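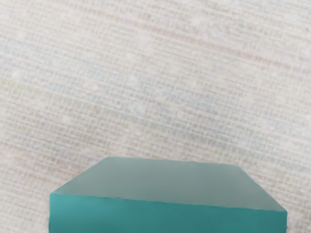

Shobha Acharya trouve que je devrais couper les vingt premières minutes du film, et elle me l'a écrit à 2 heures du matin, avec cette franchise que je lui connais depuis l'école et que je n'ai jamais réussi à lui reprocher plus d'une demi-journée. « Ton histoire commence quand la mère ouvre la lettre, tout ce qui précède, c'est toi qui t'échauffes. » J'ai relu le message au réveil, puis en buvant mon café, puis encore une fois sur le palier en cherchant mes clés, et j'ai fini par lui répondre un simple merci, ce qui chez moi veut dire que je suis vexée mais que je réfléchis.

Il faut dire que j'y tiens, à ce début. La traversée du village à pied, la fontaine, le petit qui court derrière le car de Rakthorpe sans jamais le rattraper... On l'a tourné en octobre, sous une lumière que je n'espérais plus, après trois jours de pluie passés à jouer aux cartes dans la salle des fêtes. Toute l'équipe avait froid aux pieds et on riait pour un rien. Est-ce que le spectateur a besoin de savoir cela ? Évidemment que non. Mais moi, chaque fois que le plan passe, je retrouve l'odeur de la soupe, et j'ai bien du mal à juger honnêtement quelque chose qui sent la soupe.

Rendez-vous en fin de matinée chez Denolance, pour parler de la sortie. Je m'attendais à un refus poli et j'ai eu presque un oui, ce qui est plus fatigant. Ils aiment le film (c'est leur mot, « aiment », prononcé plusieurs fois), ils aiment surtout la comédienne, ils aiment un peu moins le titre. Ils proposent 7 copies pour commencer, dans des salles de taille moyenne, et on verra ensuite selon la première semaine. J'avais rêvé plus grand, bien sûr. Et puis dans le tram je me suis rappelé mon premier court, projeté dans un préau d'école sur un drap que mon oncle tenait tendu d'une main, et je me suis trouvée bien ingrate.

Ce qui coince encore, c'est l'argent du mixage. Il manque 4000 euros, une somme ridicule à l'échelle d'un film et tout à fait sérieuse à l'échelle de mon compte en banque. Steyn, qui coproduit depuis le début sans jamais hausser la voix, m'a dit au téléphone qu'il allait rappeler l'auditorium et voir si l'on pouvait étaler. Il a ajouté qu'il ne fallait pas que j'en perde le sommeil. Je lui ai promis, et je note pour mémoire qu'il est minuit passé et que j'écris ceci assise dans mon lit avec deux pulls.

L'après-midi au montage, donc. Nous avons essayé la version de Shobha, pour voir, juste pour voir, en me jurant que cela n'engageait à rien. Le film s'ouvre sur les mains de la mère et le bruit du papier. Pas de musique, pas de village. C'est terriblement sec, et au bout de quelques minutes j'ai remarqué que je ne regardais plus ma montre - moi qui la regarde tout le temps dans cette salle, les fauteuils y sont une torture. J'ai demandé qu'on garde les deux versions côte à côte et je n'ai rien dit de plus. Je crois que ma tête parlait pour moi.

Il y aurait peut-être un moyen de sauver la course derrière le car en la plaçant plus tard, au moment où le fils prend son train. Le plan 3044, celui où il s'arrête essoufflé et se retourne vers nous, tomberait presque trop bien à cet endroit. À essayer demain, tôt, avant que le téléphone se mette à sonner.

Le Gradia a répondu pour l'avant-première, au fait ! Ils nous laissent la grande salle, un soir de leur choix, et l'ouvreuse se souvient de moi. J'y ai vu tant de films avec Maman, toujours au même rang, avec des clémentines cachées dans son sac. Il faudra que je l'appelle pour lui annoncer. Et que j'appelle Shobha aussi, avec un vrai merci cette fois, mais pas avant d'avoir revu les deux versions à tête reposée.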